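Pantry Jar Clear-Out, Veltgate

2022-08-24

January is when we usually sort the jars at Murnstead, and this year we simply never got to it. So here we are in August, finally doing it, and I have to say I loved every minute! Old snacks out, good jars kept, lids matched up again – there is something so satisfying about a row of jars with the right tops on.

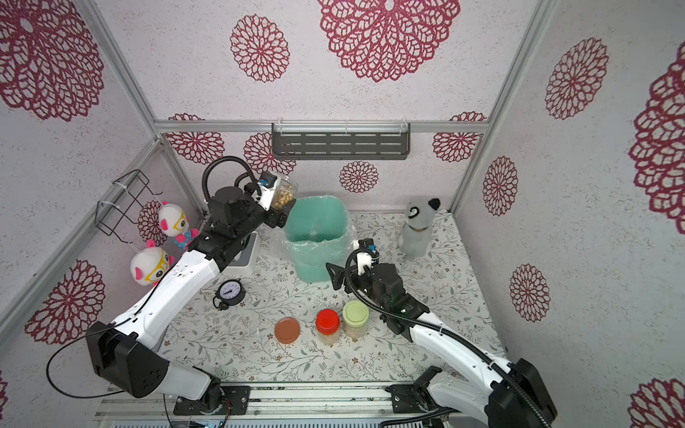
Snack jar tipped over the mint-green bin, with the red lid, the brown lid and the pale green lid lined up at the front. I'm so fond of that red one.

A reader wrote in to ask whether stale crackers and puffs couldn't go on the compost heap. Plain ones can, she has done it for years, but she breaks them up small first and digs them well in so the birds leave them alone. Anything salty or coated she puts in the trash. Good advice, and I'm going to try it with the next batch!

A few notes for anyone tempted to do the same. Line the bin before you start, and fold the bag well over the rim so it doesn't slide down when a whole jar goes in at once. Tip slowly. Crumbs cling to the bottom of a clear plastic jar, so give it a tap on the side and then a wash in warm soapy water. Leave it open overnight – a lid on a damp jar will smell musty by the weekend.

We went through 65 jars in all and kept the ones with tight lids. The spare lids are in the Forent box on the bottom shelf, so please look there before you throw out a jar without one.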